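4.2 What the inner tray tells the packer

We began the Odcombe study expecting the outer box to matter most. It carries the print, it takes the knocks, and it is what the buyer sees first. After 3 weeks of watching people pack and repack handsets at the Sedamus bench, we came away far more excited about the humble tray that sits inside. It is a small piece of molded plastic (nearly always thrown away with the box) and it does a surprising amount of teaching!

Across 330 packing trials, people reached for the tray before the phone in most of the runs, even when the phone was closer to hand. Several told us they wanted to "see where it goes" before picking anything up. We had coded this at first as hesitation and later moved it to a group of its own, which we call looking at the seat. Readers who know the earlier work on egg cartons and cutlery drawers will recognize the pattern: the empty shape is read as an instruction, and it is read fast. 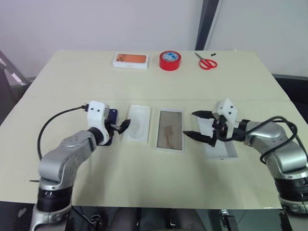 Figure 8. Phone, tray and boxes on the packing table, with tape and scissors at the far edge.

The seat works best when its outline can be matched to the object at a glance. Trays with straight pockets and loose corners, such as the Drendex sample, led people to try the phone both ways around before letting go of it. Trays with a close outline produced much cleaner placements, and we were delighted by how steady this result was from one group to the next. The white tray in Figure 8 is a good case of the second type, with a rounded recess that follows the shape of a phone, and the handset lying face up to its right can be compared with it directly. Its screen is covered by a clear film, a detail we came to care about a great deal. People handled filmed phones by the sides and set them down flat, while bare screens were often pressed at the center to push the phone home.

Tape and scissors were a separate question. In the August pilot we kept both beside the tray, and they crept into the packing space and had to be pushed back again and again. The layout in Figure 8 places the roll of red tape and the red-handled scissors in a row with the small printed box, well away from the tray. This left the middle of the table free for the part of the job we most wanted to study - the moment when the phone meets its seat.

The lids raised one further point. On the Sugiyama boxes, a picture of the phone's back led 2 of our groups to place the handset face down at first, so that it matched the print. The tray outline was the same either way, so it could not correct them. We think this is a lovely small conflict between two cues in one package, and we return to it in Section 5, where the lid art and the tray shape are varied separately.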